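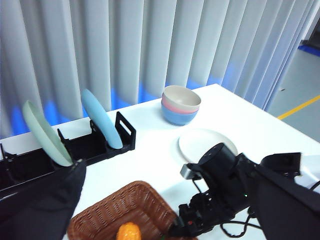
Can I wash pleated curtains at home? Mostly, yes! I've been making them under the Lillometti name for long enough to have ruined a few of my own, so please check the label first. Plain white ones with tall, even folds, like those hanging behind the white table, go in at 30 on a gentle cycle, tied loosely with ribbon so the pleats stay put.

Do I need to iron them?
Please don't. Hang them up damp, run your fingers down each fold and leave them overnight.

How much extra width should I order?
I go for 2 times your rail, or 3 if you like them really full (I do).

Will you alter curtains from another shop?
Hems only, I'm afraid. Oanh Trịnh does those and she's lovely, but October gets very busy.

Can I have a swatch?
Of course, just email me your address.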